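9 January 2018

# Two-arm cabling bench: inspection checklist, with comments

Site: Serkside. Cell: Karkine bench. Checklist no. 345, replaces the March issue.

Dear all who run this bench, I've filled in the comments at rather greater length than the form really wants, and I'm sorry if you were hoping for a page of ticks. The short version is that the bench may carry on running at reduced speed, with two items to be put right before anyone raises it. The long version follows, and I do hope you'll read it with a cup of tea, as some of it was grumbled about last time and I'd like us to stop grumbling about the same things!

Marks used: OK, OK with comment, To fix, Not checked.

## A. Before power is switched on

- [x] Isolator found, labelled, and turns freely. **OK**
- [x] Stop button reachable from the operator's usual standing place. **OK with comment**
- [x] Stop button reachable from the far side of the bench. **To fix**
- [x] Arm base bolts checked against paint marks. **OK**
- [ ] Bolt torque, both bases. **Not checked**

On the stop buttons: the one at the front is lovely, big and red and exactly where your hand falls. The far side has nothing at all, and people do go round there to feed cable through. The site rule is that anyone who can touch an arm can also touch a stop, and I can't find a way of reading it that lets us off. Please order a second button from Clorkitz (the same model, so that it latches and releases the same way) and until it is fitted, keep the far side roped off while the arms are live.

I didn't have the right wrench with me for the torque check. It goes on the next visit.

## B. Cables and hoses on the arms

- [x] Cables clear of joints through the full taught path. **OK with comment**
- [x] Strain relief at the tool end, both arms. **OK with comment**
- [x] Connectors pushed home and locked. **OK**
- [x] No rubbed or flattened sleeving. **OK**

I always spend longest on this one, and I make no apology for it. A cable that looks perfectly comfortable with the arm at rest can be pulled as tight as a fiddle string once the wrist turns over, and the only way of knowing is to step through the whole path slowly and watch. I went through it twice. The camera cable has enough slack, though I'd not want it to have any more, as a generous loop is just the thing to catch on the other arm. Whoever re-dressed it in March did a neat job.

Please remember that any change to the taught path means this section is done again from the top, even if the change is tiny and it's late and you'd like to go home.

## C. Grippers and grip force

- [x] Fingertips fixed firmly, no play. **OK**
- [x] Grip force set to the lowest value that holds the plug. **OK with comment**
- [x] Gripper keeps hold of the part when the stop is pressed. **OK**
- [x] Pinch points listed in the risk sheet. **To fix**

The risk sheet lists the pinch points for each gripper by itself, and it's a good clear list. What it leaves out is the gap between the two of them. When both arms come in to the same plug, the space that matters is the one that closes up between the housings, and a hand guiding the cable would be in just that space. It needs a line of its own, with the closing speed written beside it.
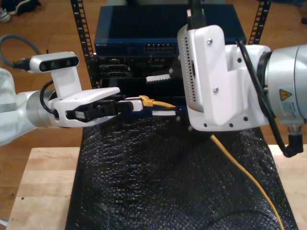
I'd also ask that the handover step be written up properly in the same sheet. At present it says "arms meet, plug inserted", and a newcomer could read that and have no idea which arm is meant to let go first, or what the other one does if it doesn't feel the plug. Two or three plain sentences would do it. The Lewis bench has a nice example you could borrow from, and they're very friendly about sharing.

As for grip force, the value is fine for the present plug. It was set on a softer one, I gather, so do check it again if the supplier changes.

## D. The work area

- [x] Rack cannot tip or slide when pushed by hand. **OK**
- [x] Loose cable kept from hanging where a foot could catch it. **OK with comment**
- [x] Mat lies still under the work and doesn't creep. **OK with comment**
- [x] Tools and mugs off the bench before a run. **OK**
- [x] Any network gear used for practice kept off the live office network. **OK**

A mat can ruck up little by little over a long session, and then a plug that was being picked from one height is being picked from another. Smooth it at the start of each run and again after any stop. It takes a moment.

Spare cable should be laid in an easy curve and never wound round anything that moves. I know a coil looks tidier. If an arm pulls on a loose end it will simply come along, whereas a coil will bring half the bench with it.

## E. Speed, guarding and people

- [x] Reduced speed selected and locked with the key. **OK**
- [x] Key kept by the person in charge of the run. **OK**
- [x] Floor line visible and unbroken. **OK with comment**
- [x] Run log filled in. **OK with comment**

The floor line is getting faint by the door and could do with fresh tape. The run log is very well kept, 564 entries since it was opened, and only 4 of them without initials. Do go back and initial those if you can remember which were yours.

Nobody should be leaning in to free a plug by hand while the arms are powered, however gently it's stuck. Press stop, wait for both arms to settle, and then reach in.

## To put right before full speed

1. Second stop button on the far side (section A).
2. Gap between the grippers, and the handover step, added to the risk sheet (section C).

Still outstanding for the next visit: bolt torque on both bases. Please have the base covers off ready, and leave the March sheet out with this one so I can compare the paint marks.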